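The fuel-saving habits I don't believe in any more

In September I got fed up with the price of filling the tank and decided to do what all the articles tell you to do. You know the ones. They come round every time petrol goes up, and they all seem to have been copied from the same leaflet. Take the roof bars off. Pump your tyres up. Pull away as if there's an egg under the pedal. Do all that, they say, and you'll save a packet.

I kept a notebook in the door pocket for 39 days. I wrote down the mileage at every fill, what I paid, and which bit of advice I was supposed to be following that week. My wife thinks the notebook was the real hobby, and she may have a point.

I should say that most of my driving is dull. I go from our end of Saltach to work and back, with a run out to Zisturgate now and then to see family. It's short trips in town, mostly, with a lot of stopping. I suspect that's what most people's driving is like, and I also suspect it isn't what the people who write the articles have in mind.
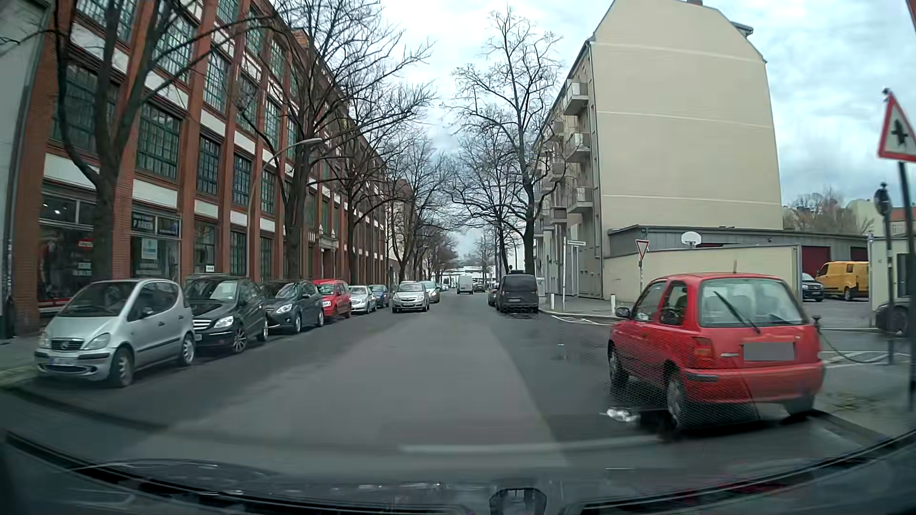 The first thing I tried was gentle acceleration. I did a full week of it and hated every minute. The car felt as though it was towing a shed. The figures for that week were a tiny bit better than my usual, but the schools had an inset day and I worked from home on the Thursday, so what does that prove? One quiet week against one busy one tells you about the traffic and very little about your right foot.

I also noticed that creeping away from lights meant I missed the next set more often. Then I'd sit there with the engine running, having saved a thimbleful of petrol, and burn it again looking at a red light. None of the articles mention this. If you're on an open road I can see how it would work. In town I'm not persuaded.

Tyres

I'll give them tyres. Two of mine were well down, and the car did feel better once they were right. I can't tell you what it saved, as I'd changed two other things the same weekend, which was daft of me. It costs nothing if you have your own pump, and I'd have to do it for safety anyway. But the claim I read was that soft tyres might be costing me "hundreds". Hundreds of what? Over how long? It didn't say. I spend a fair bit on petrol but I don't spend enough for a bit of air to be worth hundreds.

The garage on the Laur road now wants paying for its air line, by the way. Card only. I drove there to save fuel and came home annoyed.

Driving at a steady speed

This is the big one. Keep a steady speed, look well ahead, ease off early. It's probably good advice and it's certainly how I was taught, but have the people giving it ever tried to cross a town at half past eight in the morning? You can look as far ahead as you like. The van in front will still stop when it stops, and somebody will still want to reverse into a space that's too small for them. My steady 30 lasts as far as the first junction, if I get that far.

I tried leaving a bigger gap so I could roll up to things slowly. People filled it. I dropped back again and they filled that too.
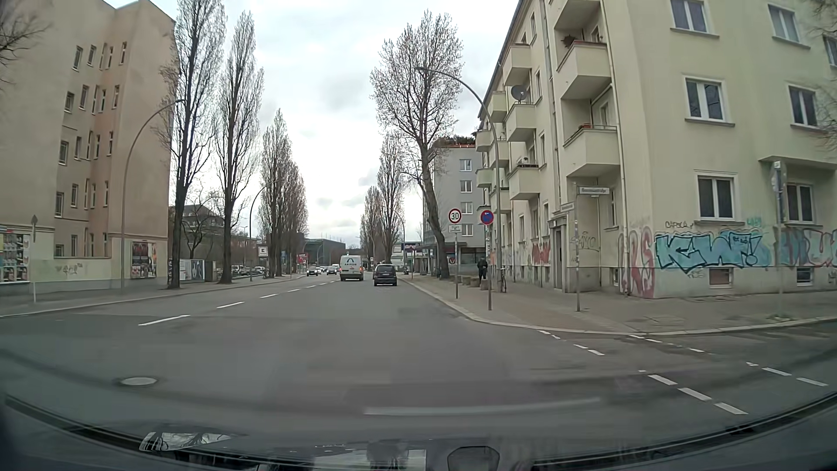

The app

Then there was Wulia, which is an app that listens to your phone's sensors and gives your driving a mark at the end of each trip. I put it on because it was free, and I took it off because it wasn't much use. It marked me down for harsh braking on a Sunday when I was a passenger on a bus. It gave me five leaves out of five (they're leaves, naturally, green ones) for a trip in which I'd sat in a car park with the phone on the dashboard, waiting for my daughter.

What bothered me more was that it kept showing me how much I'd "saved". Saved compared with what? I looked all through the help pages and the nearest I got was "compared with a typical driver". I've never met this typical driver but he must be a lunatic, because I was beating him by miles while doing nothing differently. After a fortnight it asked if I'd like to hear about insurance. Ah, I thought. There we are.

Shopping about for petrol

I'd always assumed this one was a con. People go miles out of their way to save a couple of pence a litre and burn the difference getting there. So I did the sum properly, with my own tank, which takes 40 litres if I run it low. At 5p a litre cheaper, that's two pounds a fill. Two pounds! For choosing the station by the supermarket, where we go anyway, over the one at the end of our road.

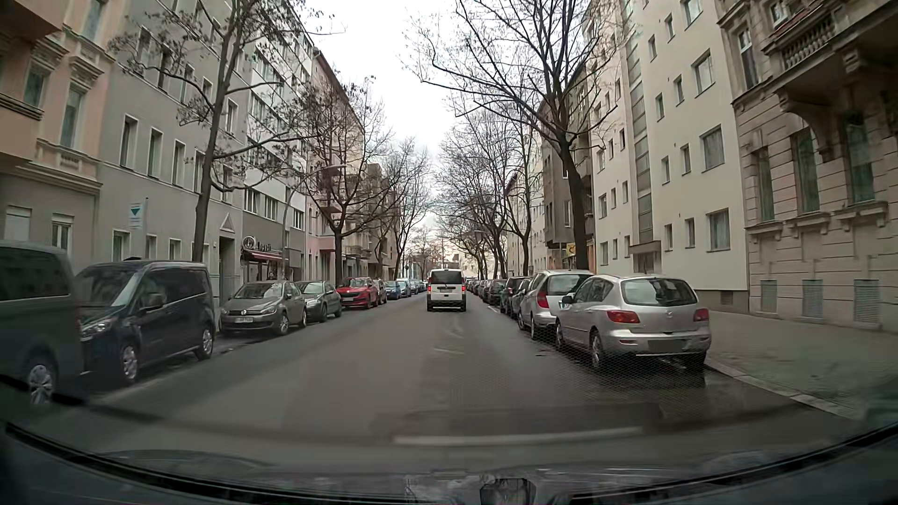 So I was wrong about that, and it's the only line in the notebook where I can point to a number and say where it came from. It only works if you were going past already. I wouldn't make a special trip for it, and I'd be wary of anyone's price comparison site, as the one I used was two days out of date more than once.

The other thing that made a difference was leaving the car at home. Boring, I know. There were four or five trips in those weeks that I could easily have walked, and when I did walk them I spent nothing at all on petrol. The articles do usually mention it, down at the bottom, after the roof bars and the egg.

I never did get to test the roof bars. We haven't got any. I've been told to take them off so many times that I did look into buying some.

Next month I might do the heating, if I can find a fresh notebook. I've already been told that putting foil behind the radiators will change my life, and I have some questions about that.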